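# Taking care of a tummy tuck scar at home

I had my tummy tuck at a clinic in Clorkstead last September, and I get asked about the scar more than anything else! So I'm writing down how I looked after mine. Your surgeon's sheet wins if it says something different, okay?

**Before you start:** wait until the incision is fully closed and you've been cleared. Mine took 6 weeks. If you see an open spot, leave the whole thing alone and call.

1. Wash your hands, then the scar, with plain soap. Pat it dry.
2. Cut the silicone sheet to length and round off the corners (square ones catch on your waistband and peel).
3. Wear it for 14 hours a day to begin with, overnight included.
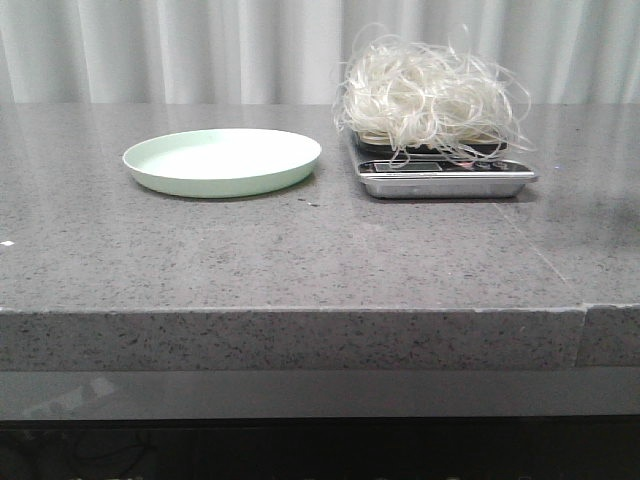

4. Once you're comfortable, add massage. I did three minutes, twice a day, small circles with two fingers, pressing just until the skin went pale.
5. Rinse the sheet every evening and let it air dry on its backing.

Keep going for at least 3 months. I got lazy at one point and the left end stayed pinker for ages.

Sunscreen goes on any time the scar might see daylight, even by the pool for ten minutes. Mine's still a little raised near the hip, and I'm seeing the surgeon about that next.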